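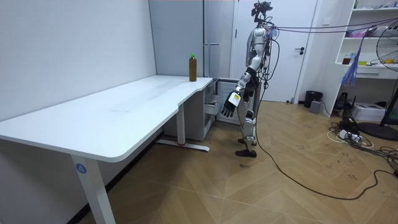
PELLDALE, October – Desks at the Girkton building on the old rail side of town now have numbers on them, and from this month people will have to book by number instead of just turning up and grabbing a spot.

Reading time: 3 min

The change came in this morning. Small round stickers, blue, white number, stuck low on the desk legs. Desk 4 is one of the big white L-shaped ones, curved notch near the inside corner, and it's already the one everybody is asking for.

"People were walking in at 7 and putting a jumper on the chair and then going off for breakfast," said Sabina Khan, who handles bookings for the building. "You can't run shared rooms like that. So – numbers."

Under the new system a desk can be booked for up to 5 hours at a stretch. After that it goes back in the pool. There are 17 desks to book across the building and 40 people on the members list, which gives some idea of where the trouble came from.

Bookings open at 7 the night before. First in gets it. No holding a desk for a friend.

Anything left behind goes to the front counter. Drink bottles mostly, Ms Khan said. She has a shelf of them behind her, plus chargers, one shoe, a good umbrella nobody has claimed since winter. Drinks are still allowed at the desks as long as they have a lid that closes. Open mugs are out, and that has not gone down well with the morning crowd.

Debashish Weerasinghe has used the building for two years and was not happy about the mugs. "I've never spilt a thing," he said. His sister Iresha Weerasinghe, at the next table, said he had, twice, and one was on her notes.

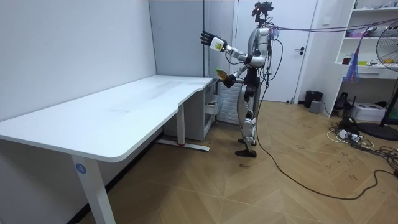 Desk 4, with its blue sticker on the front leg and a drawer cabinet tucked under the right end.

The desks were bought second-hand from Grullow when it closed its Pelldale office. They came with a few marks and still have them. Malsha Karunaratne, who manages the building, said a sugar soap wash got most of it off but the tops will never look brand new and she's not going to pay to have them resurfaced.

"They're flat, they're solid, they're big enough to spread out on. Fine by me."

What she did pay for was the floor. The herringbone boards in the desk 4 room had been under carpet for years. When the carpet came up there were staples right accross it and a bad patch near the door. Local flooring firm Rimkutė did the repair and the sanding, and the room was shut for 5 weeks. Members were told three.

Felt pads now have to stay on all chair legs. If one comes off, tell the counter, don't drag the chair. Same goes for moving the desks. Don't. The last time somebody shifted one to get closer to the window it left a scrape that Ms Karunaratne can point to from the hallway, and does.

Not everyone minds the new rules. Shanthi Ranasinghe does her bookkeeping there through the busy months and said she'd been asking for numbers for ages. She likes a desk with drawers near it, she likes to know which one she's getting, and she is sick of polite arguments before nine in the morning.

"I just want to sit down," she said.

The sticker placement has had some complaints. Being on the leg, they're low, and you have to bend a bit if you're standing close. Ms Khan said they tried them on the desktops first and people picked at them. One was peeled off before lunch. The legs it is, for now, and a floor plan with all the numbers on it will go up beside the front counter once it's printed.

Fees are staying the same until the end of the year. Ms Karunaratne would not say what happens after that. A review of the 5-hour limit is likely, she said, as some members who come in from out of town want a full day and don't see why they should pack up half way thru it.

Anyone with a booking made under the old paper sheet should check it with the counter. Those are not being carried over automaticaly. Phone bookings are still taken, mornings only.

Desk tops have to be cleared at the end of each booking. Cloths and spray are in the hall cupboard. Please put the lid back on the spray.

Last updated: 5:40 pm

Search this site Enter keyword or suburb Go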